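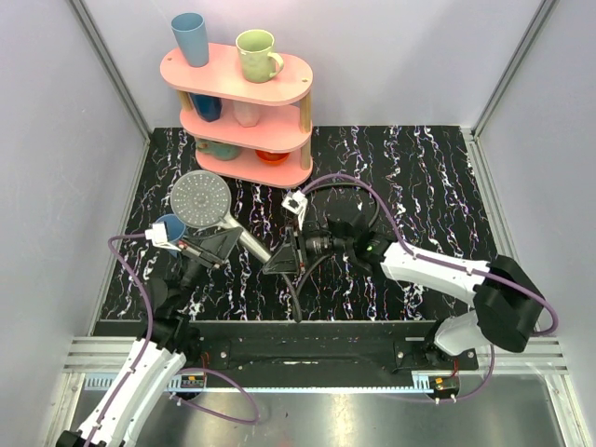
Rinse task on the Stollano bench. Shower head on the table, both grippers near the handle, light blue cup by the left one.

Thread on recording this task by remote control. Mostly notes on the hose, the handover and what we threw away. Oct 29, 2022

The task: left arm picks up the shower head by the handle, hands it to the right arm, then picks up the cup. Right arm points the head at the cup and holds it there. Cup goes to the shelf, shower head goes back down on the table. No water at any point.

We have 104 recorded episodes so far. 19 of those are out of the training set. Reasons further down.

Setup for anyone copying: each arm on the table is driven by a smaller leader arm with the same joint layout. Operator holds one leader in each hand. Leader joint angles go to the follower as position targets. No force comes back to the hand.

That last part matters more here than in our earlier cup stacking work. A cup is light and rigid and attached to nothing. The shower head is attached to a hose, and the hose pushes back on the arm without the operator feeling any of it.

What the operator does see is tracking error. If the follower lags the leader by more than usual while the arm is moving slowly, the hose is pulling. We put that number on the operator's screen as a plain bar. No alarm sound. We had a sound for one day.

Control software is Vivus, recording is Celura. Both are in-house and neither is released. Please stop asking me about Celura in DMs, the answer is the same as in August.

Each episode stores joint positions for both arms, the commanded targets, gripper opening, the two wrist camera streams and the fixed camera view. We train on commanded targets and use measured positions as input. If you train on measured positions as the action, grip gets weak. The target sits slightly inside the object and that offset is what makes the squeeze.

Easy to check on your own data: plot the commanded gripper opening against the measured one during a grasp. There should be a steady gap. If there is none, someone has overwritten one with the other. Ours was fine, but I have seen it wrong in two other logs this year.

Now the hose. It is soft enough to bend under its own weight and stiff enough to remember how it was lying. Set the shower head in the same spot twice and the hose will lie differently both times. Resetting the bench to an exact state is not possible, so we stopped trying.

The reset rule instead: shower head face up, handle pointing toward the right arm, hose falls where it falls. Operator may move the hose only if it is lying on the cup.

Đạt Thân wanted the hose taped at the front so it would always leave the table at the same point. We tried it for a morning. Episodes got cleaner, the policy got good at them, and it fell apart as soon as the tape came off. Tape is gone.
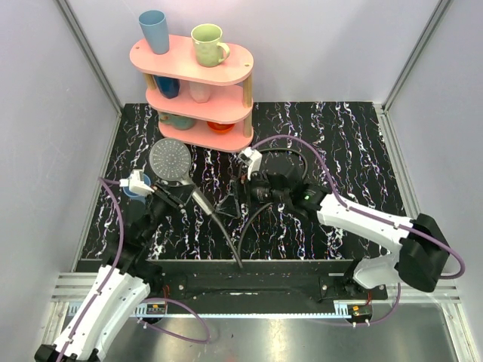 Left gripper close to the neck of the shower head, right gripper open by the handle. The hose goes down to the front, comes back up and passes under the right arm.

The hose under the arm is allowed. We argued over it. If the right arm comes straight down from there it can pin the hose against the table, and then the lift stalls partway. If the operator brings the arm in from the side and keeps the forearm up, there is enough slack.

So the rule for operators is about the approach: forearm up until the head is held. The position of the hose is left to chance. I would rather have that variety in the data than have to recreate it later with a policy already on the arms.

Handover details. Left grips near the neck, right takes the handle lower down, toward the hose end. Both hold for a moment. Left opens only after the right has closed and the tracking bar has settled.

The hold needs to be short. Early on people waited a long time with both grippers shut, to be safe. The policy learned the waiting and nothing about when to end it. It would stand there with both hands on the handle until the episode timed out.

This is the usual problem with pauses in demonstrations. During the pause, the observations barely change, and most of the recorded actions are "stay". Only one short stretch says "open". A policy that looks at a single time step has very little to go on.

Predicting a block of future actions at once helps. So does trimming. What helped most was asking the operators to stop hesitating, after giving them a day of practice that was never recorded.

Practice time is cheap. If you are planning a collection, budget for it and keep it out of the dataset. The first set of episodes from any new operator is mainly a record of someone learning the leader arms.

The chrome handle is the worst part of this task visually. It reflects the grippers, the cameras and whatever is overhead. From the wrist view, the edge of the handle moves when the arm moves even if the handle does not.

We did not cover it in matte tape, for the same reason we did not tape the hose. The round face of the head is easier to find. I suspect the policy locates the face first and works back along the handle from there, but I have no proof of that beyond watching it.

The marbled surface under everything is deliberate and it does make grasping harder. White lines on black, running in every direction. Policies trained on plain backgrounds reach for a line now and then. Policies trained on this one have stopped doing so.

The cup. It often starts close to the left gripper, and the gripper and its camera hide part of it from the fixed view. The operator knows where it is. The policy has only the images it gets at that step.

We checked whether the operator was using information the policy did not have. Operators stood beside the bench and could lean over. So we moved them to a chair with a screen showing the camera streams only, and had them run the same task.

They got slower and knocked the cup more. Ngọc La, who has the steadiest hands here, went from clean runs to hitting it with the side of the gripper on the way down. That told us the left wrist camera was aimed too far forward. Tilted it down 5 degrees. Contact with the cup mostly stopped.

I recommend this test to anyone collecting by remote control. If a person cannot do the task through the cameras, do not expect a network to. It takes an afternoon.

On the 19 removed episodes. Most were dropped for hose contact that stalled the lift and ended with the operator yanking. The rest had a missing wrist stream or a handover where the head slipped in the fingers and was pushed back into place with the other arm.

Slips where the operator set the head down and picked it up again were kept. Those are useful. A policy that has only seen clean handovers has no idea what to do after a bad one.

The line between a recovery and a mess is drawn by one person going through the video, currently me. I wrote the criteria down before starting and then changed them once, after which I went through everything again from the first episode.

The shelf has given us less trouble than expected. It has three boards, and the operator puts the cup on the top one. The middle and bottom boards are out of this task. Going under a board with that gripper and its camera on top needs a different wrist approach, and mixing the two in one task would confuse the results.

The other cups and mugs on the shelf are left where they are and nobody grasps them. If an arm bumps one, the episode is kept and tagged.

On hand guiding, asked twice already: yes, we tried it first. You hold the arm itself and move it through the task. It works well for one arm and you feel the hose directly. With two arms you end up reaching across yourself, and your hands and sleeves are in every camera view.

We also tried guiding one arm by hand and replaying it while guiding the other. The hose does not replay. By the time of the handover the head was rotated away from where the recording expected it, every single time.

Current policy status: picks up the head reliably, hands over most of the time, aims well enough, and is poor at returning the head to the table. It lets go too high. The demos show a range of release heights and I think it has settled on an average of them.

Next batch will have a fixed instruction for the release: touch the table, wait for the bar to move, open. One more thing the operator can see on the screen and the policy can read off its own joints.

Target for the full set is 1000 episodes. At the present rate that takes us well into next year, so the handover and the shelf part may be split and collected separately at the Trình site, which has a second bench with the same arms.

Open question, replies welcome: has anyone had good results feeding the tracking error in as an explicit input, as opposed to letting the network work it out from targets and positions? We have one run with it and one without, and they differ by less than two runs with the same settings do.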